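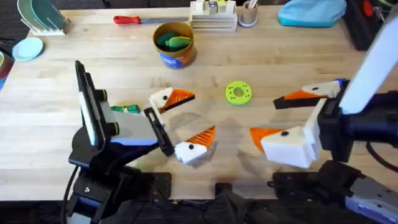
We left Gondham by bus at 7:30 and got to the Sodlow paper mill a little before nine. The mill opens to visitors once a year, in May, and takes 200 people over the day. We were in the first group of 30.

The tour starts in the rag room. Sodlow still makes part of its paper from cotton, mostly offcuts from shirt factories, and the bales are opened and sorted by hand. Buttons and zippers go into a bin by the door. From there the cotton is cut, cooked and beaten in water until it turns to pulp. The beater hall is loud, and the guide saved her talk for the corridor outside.

The paper machine is 43 years old and came secondhand from a mill in Gerkholm. It runs slowly compared with newer ones. Most of what it makes is drawing paper, plus a heavier sheet called Hajji that bookbinders use for endpapers. We watched one reel change, then went upstairs to the finishing room, where sheets are checked against a window and packed.

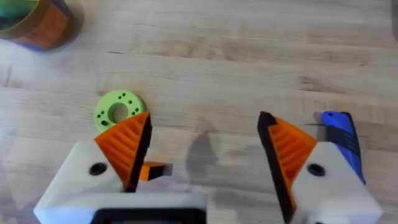 Lunch and the shop

Lunch was soup and rolls in the canteen, included in the ticket. The shop sells seconds by weight. Packs of 50 sheets were gone by noon, so go there before you eat if you want one. The loose Hajji sheets lasted longer and some of us brought home a few in cream and gray.

After lunch we walked along the mill race to the old drying loft. The shutters still work. The stairs are steep and there is no elevator. 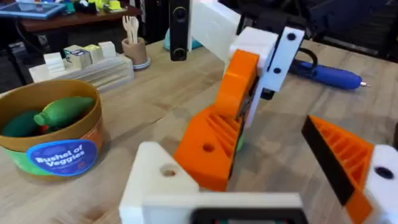
Gondham Bookbinding Club

The bus back left at 3:15. Members who ordered paper through the club can pick it up at the June meeting. Please bring a flat folder or a board, as the large sheets don't roll well.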